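Shared Lounge Inspection – Checklist and Comments
Trestolstead, ground floor lounge, Unit 36
Last updated: August 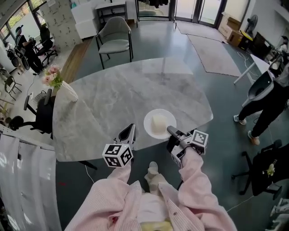
Ratings are OK, Minor, or Fix. A Minor item can wait until the next round. A Fix item goes to the Samonte maintenance desk the same day, with the unit number on the slip.

1. Table and food surface
Table stable, no rocking – OK
Black metal leg at front left, tightness – OK
Lower edge of top, no chips or sharp spots – Minor
Comment: Small rough patch on the underside of the edge, found by hand. Sand lightly. Food stays on a plate when the table is in use. Wipe the marble-patterned top with Vellex spray and a soft cloth, no scouring pads.

2. Flower vase
Set back from the front of the table – OK
Water level and leaks – OK
Comment: The white vase is fine at the far left corner. Change the water when the flowers are changed and dry the bottom before it goes back.

3. Seating
Armchair legs and joints – OK
Upholstery, tears – OK
Office chair casters – Minor
Comment: One caster on the gray office chair sticks. Hair wound around the axle. Clean it out and check again before ordering a part.

4. Floor and rugs
Hard floor, spills – OK
Beige rug, edges flat – OK
Small mat near the door, grip – Fix
Comment: The mat slides when pushed with a foot. The floor is polished and gives it nothing to hold. Put a non-slip pad under it or take it up. Same comment as last round.

5. Cords
Cable under the white desk – Fix
Fan cord and plug – OK
Comment: The white cable runs across the floor. Clip it to the desk or route it along the wall. Do not run it under the rug. Vameck clips are in the supply drawer, part 648.

6. Right wall storage
Stacked boxes, height and lean – Minor
Bin, lid and contents – OK
Standing fan, base and guard – OK
Comment: Cardboard boxes should be flattened or moved to storage room 115. Until then, heavy ones on the bottom. Keep the fan clear of the stack – it needs open space on all sides when running.

7. Glass door and exit path
Door opens fully – OK
Glass, cracks – OK
Path from table to door – Minor
Hanging clothes clear of the doorway – OK
Comment: Path will be OK once the mat is dealt with. Clothes may stay where they are as long as nothing hangs into the opening.

8. Cabinet and side table
White cabinet, doors close – OK
Side table, level – OK
Comment: None.

Open items: 5 in all – mat, desk cable, caster, table edge, boxes. The exit path rating follows the mat and is not listed separately. Recheck the two Fix items before the lounge is used in the evening.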